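Anmont Track, first overnight for a nervous beginner – guided or on our own?

Started by noemie_gaillard

noemie_gaillard wrote:
Hello everyone, long-time reader and first-time poster, so please be gentle! My sister and I have been day walking for a few years now and we've decided this is the winter we finally sleep out on the Anmont. We're looking at two days with one night at Kekana Hut, going up the eastern side and back down the same way. The guided trip is $680 each, which made my eyes water a bit, but it includes the food and the hut booking and somebody who knows where the creek crossing is. I'm 58 and perfectly fit on the flat, less so on anything with the word "saddle" in it. Would you pay for the guide, or is it silly money for one night?

kgomotso_n wrote:
Welcome, Noémie! Lovely to see a new name on here. I did my first overnighter with a guide and I've never regretted a cent of it. You learn such a lot just by walking behind someone who does it every week – when they stop to eat, when they put a layer on (always before I would have), how slowly they go uphill. Ours was so slow on the first climb I thought she was unwell, and then at three o'clock we were all still cheerful and I understood. If you can manage the money, I'd say go for it and treat it as lessons as much as a holiday.

Maarten G wrote:
I'm going to disagree with Kgomotso, in the friendliest way. The eastern side is marked the whole way to the hut, and the saddle is a long steady slog with nothing to climb over. Two sensible women who have walked together for years don't need to spend $1,360 between them to follow orange markers. Put some of it towards a decent sleeping bag each, because Kekana is cold in July, and keep the rest for your second trip. 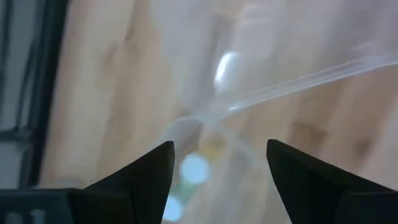 What I would do is a practice run. Camp one night somewhere close to the car, with the packs you mean to carry, and walk a few hours the next morning. You'll find out very quickly what you don't need to bring. My first pack had a full-sized towel and a hardback book in it, and I'm still a little embarrassed.

jongdae_kwon wrote:
Maarten, I think you're being a touch breezy about the creek. In dry weather it's ankle deep and a pleasure on hot feet, I agree. After a wet night it's a different animal, and turning back is a hard call to make when you've already paid for the hut and your legs are telling you it's only another hour. A guide makes that call for you.

Maarten G wrote:
Fair point about the creek, and I should have mentioned it. I'd still say check the forecast and be willing to lose the hut fee. It's $15.

noemie_gaillard wrote:
You're all so kind, thank you. The sleeping bag comment has worried me a bit, as mine came from a garage sale. Do the guided people lend gear?

kgomotso_n wrote:
Mine did, bags and rain jackets both, but do ring and ask. And bring your own socks, as many as you can bear to carry!

khanyisile_e wrote:
Coming in from the middle ground – there were 4 of us last winter and we hired a guide for the first day only, over the creek and up to the hut, then walked ourselves out the next morning. Not every outfit will do it, but it's worth a phone call. It cost us a good bit less and we felt very proud of ourselves coming down.

noemie_gaillard wrote:
Oh, I like the sound of that very much. I'll ring on Monday and let you all know what they say.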